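Subject: Re: [clumow-dev] pour task: wrist stream gating and phase labels

Replying inline. I had a first pass at the phase tagger in July and the branch has moved since then, so some of what you quoted is stale.

> On the Bresport cell the tagger opens every pour
> episode in phase "transfer". Replay shows nothing
> has been picked up yet. Is it reading the gripper
> state at all?

It reads it, but one tick late. The planner publishes the phase before the first gripper message arrives, and the default is "transfer". The default should be "idle". With the cup of grain still standing beside the bowl, no other label makes sense.

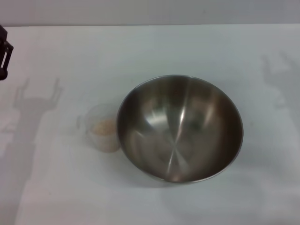
The fix is a two-line change in the phase node. I also made the tagger refuse to publish until it has one message from each arm.

> Second thing. Feature matching on the wrist
> stream drops to zero for long stretches and the
> pose filter then drifts.

Expected with a plain gray background at close range. The filter was treating zero matches as a valid measurement with high covariance, which still pulls the estimate. It now skips the update if there are fewer than 19 matches.
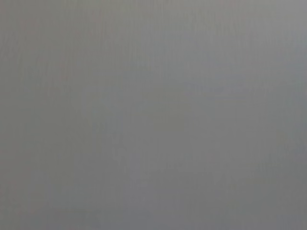 Valdir Arruda

(Signature got pasted mid-message, sorry. Continuing.)

The skip is capped at 30 consecutive images. Past that the node falls back to joint encoders and logs a warning. Changes on the branch, in merge order:

1. Phase default set to "idle", plus the wait on both arms.

2. Match threshold and skip cap moved to the YAML file. Old launch files will fail to parse — update them first.

3. Pour check now uses the head view only. It segments the rice in the bowl and ignores the cup, which is translucent against a white table and never segmented well.
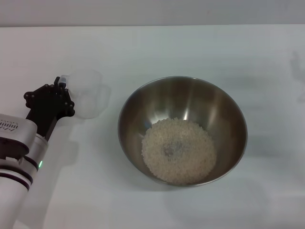 4. Edge detector for the table and wall boundary, used as a roll check on the wrist camera. The contrast there is low, so the gradient threshold is far below the Yang defaults. It needs a long edge and returns nothing without one. 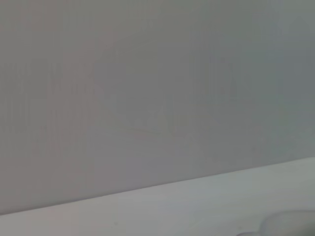
Wrist view, table edge running up to the right. Input to the roll check.

I replayed 2,569 images from the Borkberg logs through item 4 and have not gone through the rejects yet. Please hold off on tagging a release until I post them.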